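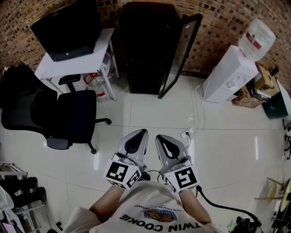 Pitudden hand demos, README

Hi! I'm Effie MacRitchie and I look after this set, so if something in it is broken, it's probably me you want.

What you get is 3,247 episodes of people doing small household jobs with a pair of hand-held grippers, one per hand. No robot at recording time. The marker blocks on the grippers give us the pose, and the robot side (we use a two-arm Kasten setup) gets the same moves replayed later as training targets.

What's in an episode

Each folder has the head view video, left and right gripper poses, finger opening, and a text file with the task name. Poses are in meters, opening goes from 0 (shut) to 100 (wide open). I know, I know, mixing scales like that is ugly, but the Clelico loader expects it and I wasn't going to fight it.

There are 15 tasks. Nine of them need both hands, the rest you can do with one, though people tend to wave the spare gripper around anyway and I left that in.

Stuff that will bite you

Left and right were swapped in the first batch Murdo Baxter recorded. Fixed as of 6 September 2022, so please re-download if your copy is older! Pose tracking also drops out when a marker block turns away from the camera. Those rows are filled with NaN and I haven't smoothed anything.

The Workent split file is still missing two tasks. I'm working on it, and if you've already made your own split, send it over and I'll happily steal it.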